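Gindar Hospitality Short Course
Handout 4: Setting and clearing a drinks table
Notes by Dwynwen Trevor, room 509

1. Look at the surface first

Before you put anything down, bend a little and look along the table from the side. Small crumbs and dust are easy to miss from above, but on a dark colour they show as pale dots, also close to the tray. Wipe towards yourself, lift the tray, and wipe under it as well.
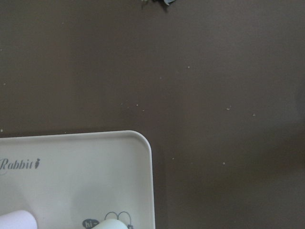

2. Give each thing its place

The cups live on the tray and go back to the tray. The cutting board, with the knife and the lemon slices, makes one station, and the whole lemons and the lime wait in a row in front of it. Keep the glass, the bowl and the ice scoop together on the other side – your hand should not cross the board to reach them. A folded cloth stays near the middle.

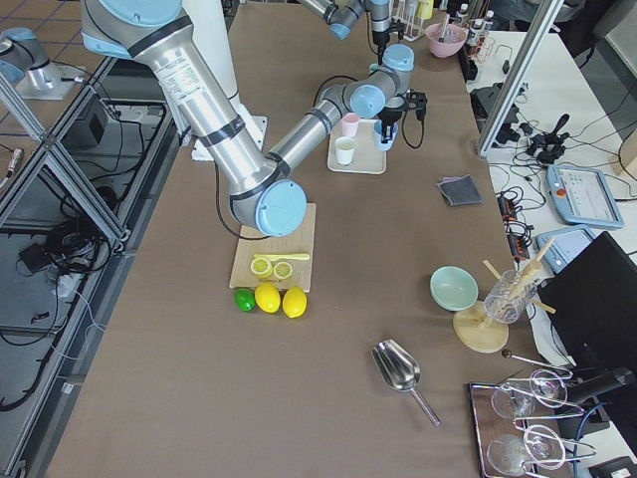

When you practise, change one station only and keep the others as they are. Caradog Phillips will give you 20 minutes for the full setting in November, and clearing is marked separately, out of 40. Please learn the order of clearing by heart: fruit, board, glass, cups, cloth. The cloth is last, as you still need it for the table.

Reading for next time: Culmont, the chapter on trays and carrying. Bring your own apron.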